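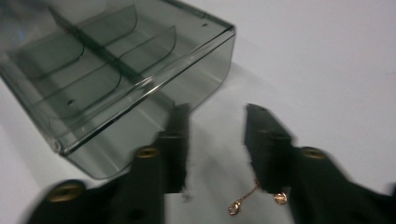
The price on the front page is the deposit

What a small workshop ought to put in the budget before it puts anything on the bench

There is a moment in every equipment purchase when someone turns the quote over to see if there is more on the back. There never is. The rest arrives later, in separate envelopes.

I have spent most of a year watching small businesses shop for automation. They sort, pack and send out fiddly things: costume jewellery, buttons, hearing aid batteries, the little bags of screws that come with a bookcase. They are sensible people who can tell you what a roll of tape costs them. Put them in front of a brochure with a robot arm on it and they go slightly pink.

Jandon, a mail-order jewellery business with 21 staff and one good kettle, began where most do, with the arm. They compared reach, speed and payload, and were pleased to find that every model on the shortlist could lift far more than a necklace. So can a toddler. A delicate chain with a pendant on it weighs next to nothing and behaves like cooked spaghetti, and no line on the spec sheet covered that.

What decides the matter is the bit at the end. Fingers, in the trade, are sold as an accessory, much as wheels might be if cars were sold by the same people. Jandon's first budget had one line for them, and it was smaller than the line for the safety signs. The second budget had a proper sum for fingers, another for spare tips, and a column headed "trying things", which the bookkeeper questioned and then left alone.

That column is the best idea I came across all year. Soft tips wear. Smooth ones drop things. A tip that is lovely on a bracelet may be hopeless on an earring back, and the only way to learn this is to pick up a great many earring backs. Allow for 300 tries per item before you believe anything, and 1,000 before you tell the bank. Somebody has to be paid while that goes on, and they can't be packing orders at the same time.

Then there are the boxes. Plukarwood, which repacks craft supplies out past the showgrounds, had been using the same see-through compartment trays for as long as anyone could remember. People love a clear tray. You can see what's in it. Cameras are less fond of them: the walls catch the light, the table shows through, and curved dividers are a fine place for something small to hide. Staff just tip the tray and poke about. A machine has to be taught to poke about, and poking about is billed by the day.

Plukarwood priced new trays, flat-bottomed and opaque, for the whole shelf. The figure came in at a little under the cost of the arm, and there was a silence in the office that I am told lasted until lunch. They bought trays for two product lines and left the others with the humans. It was a modest plan and I admired it.

Evangelista went the other way. The firm sells beads and findings to hobbyists, and it leased. The lease ran from April, the monthly figure was friendly, and the colour of the machine was very nice indeed. Training was extra. So was moving it to the other side of the room, which they wanted to do almost at once, the sun having come through the skylight at 2 pm and upset the camera. A blind from the hardware shop sorted it out. I would suggest anyone planning a purchase look up first.

The suppliers are not villains, by the way. The sales desk at Hedirico, which puts these systems together for small buyers, will run a trial on your own stock if you ask, and hardly anyone asks. Buyers send in their neatest item, laid out straight. Send the worst one. Send the chain that has been in a drawer with six other chains. If the quote changes after that, you've saved yourself the difference in bad temper.

For what it's worth, the most believable budgets I saw split into near enough equal thirds: the arm, the things attached to it or sitting under it, and people's time. The least believable had "miscellaneous" at the bottom with a round number beside it.

Jandon has yet to sign. They have narrowed it to two arms, and at last report were spending their afternoons arguing about fingertips.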